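Pastgate server room, quarterly walkthrough
Date: 13/03/2021
Hosting: Wernis (primary), Dobos (backup)

Door badge reader - OK. Slow on first swipe, same as last time.

Fire extinguishers - OK, tags current, next due August.

Cooling - FAIL. Unit 2 filter clogged. Order placed.

UPS self test - OK, held 15 minutes on full load. Want more before we move billing over.

Cable trays - OK mostly. Back row still a mess, labels missing.

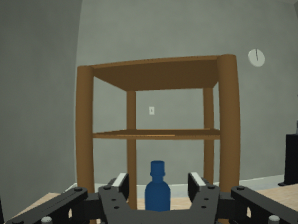
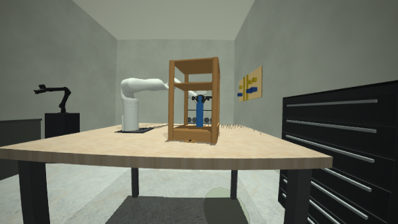 Backup restore - PARTIAL. Pulled 1,283 files from Dobos, all opened. Database restore not tried, ran out of time. Do this frist next visit.

Admin accounts - FAIL. 2 old logins still live on Wernis console. Disabled both on the spot, need Erkance to confirm nothing breaks overnight.

Multi-factor - OK for admins. Not on for contractors, still.

Spend alert - set to 2,000 a month. Was switched off?? Turned back on, find out who gets the email.

Failover to Dobos - NOT DONE. Needs a weekend window and a written plan from Erkance, asked twice now.

Status page - OK but phone number on it is the old one.

Overall: pass with fixes. Filter and contractor logins before anyting else.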